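Starkska Home and Interiors Fair, Trestton: was it worth the ticket?
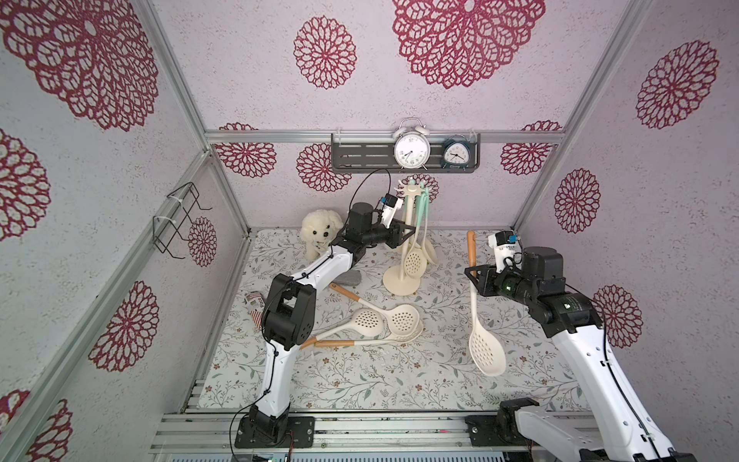 A cream slotted spoon and utensil stand against pink medallion walls, Trestton.

I have been going to homeware fairs long enough to distrust the word "curated". It was on the banner over the entrance at Trestton, on the lanyards and on the paper bag they handed me, which contained a pen and a leaflet for a different fair.

The claim this January was that pattern is back. Plain walls are finished, we are told, and those of us who spent years painting everything the colour of porridge should now be putting flowers on the walls, the floor and, in one case, the inside of a wardrobe. I went to see whether anyone could make me believe it.

The big wallpaper hall was the obvious place to start. Divar had the largest stand and the longest queue, mostly for the coffee. Their new book has 274 papers in it, and I would be surprised if a customer could tell more than a handful of the greens apart. I asked what made this year's range different from last year's and was told it had "more confidence". The price per roll certainly does. Close up, the printing is good and the joins on the display walls were well matched, so credit to whoever hung them. I did wonder how a paper with a repeat that long behaves in an ordinary back bedroom with a chimney breast, and how many rolls end up in the bin. The man on the stand said it would depend on the room.

Pangilinan was more to my taste, a smaller firm doing floor coverings and table linen. The vine designs are quiet enough to live with. What I couldn't get was a straight answer on washing. The label said cool wash, the catalogue said sponge only, and the young woman helping me thought either would be fine. I would want that settled before spending that sort of money on something that goes under a kitchen table.

At eleven I went to the talk, "Living Bravely with Colour", given by Rhydian Owen. He is an entertaining speaker and he had the room laughing, but the houses in his slides all had ceilings twice the height of mine and not one of them had a radiator. When somebody asked about rented flats he recommended cushions. There was a good ten minutes on mixing old and new prints, where he said to keep one colour the same and let everything else argue. I wrote that down, and may even try it in the hall.

Food was poor. A cheese roll and a tea came to more than my bus fare, and the seating was on show stools that you were asked not to put bags on. The toilets by hall 2 were clean. The ones at the far end had a queue every time I passed.

As for the bargains, the programme promised 500 show offers. The ones I looked at were mostly free delivery, or ten per cent off a price I could find lower at home that evening. The remnant tables by the exit were another matter. I came away with a decent length of striped cotton and a roll of lining paper, and had to fight for the cotton.

Has pattern come back? It has at Trestton. On my own road I can see into most of the front rooms on the way to the bus stop, and they are still porridge. I shall probably go again next year if the early tickets stay at the same price, and I'll take my own sandwiches.

Filed under: Days Out, Fairs & Shows, Wallpaper

Contact us | Copyright, all rights reserved | Back to top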